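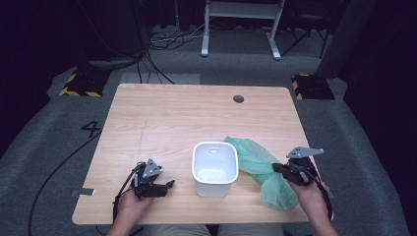
Right, I've had the Pinetti food waste caddy for a fair while now and I feel ready to have opinions about it. We moved to Binville in the spring and the council there does a separate food collection, so the old carrier bag on the door handle had to go (I was quite fond of it, but my other half wasn't).

First, the good. The lid shuts with a proper click and the smell stays in, even with onion skins and a bit of fish. It comes apart for washing without a fight and it lives happily next to the kettle. I dropped mine down the back steps and it only got a scuff!

Now the moaning. The rim is fatter than it needs to be, so the Oakley liners I'd already bought in bulk slide down inside the minute you put anything heavy in. I'd gone for the giant box of 2,000, which tells you how confident I was, and I'm still only 200 in. You can fold the top over twice and trap it under the lid, and that mostly does the job, but teabags will find a way. The Teltura liners come 25 to a roll and fit far better, though they cost more and they're a pain to open with damp fingers.

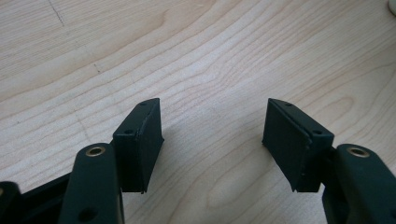

My sister-in-law swears I'm making life hard for myself and that a sheet of newspaper in the bottom does just as well as any liner, provided you empty it every other day. I tried it for a week. Fine for peelings, grim for porridge.

The handle is a bit thin as well, and it digs in when the caddy's full and you're trotting down the path in slippers. Not a deal breaker, just a niggle.

Would I buy it again? Yes, probably, but in the bigger size, and I'd measure the rim before going anywhere near a bulk box of bags. Four stars from me, and I'd have given it five with a better handle.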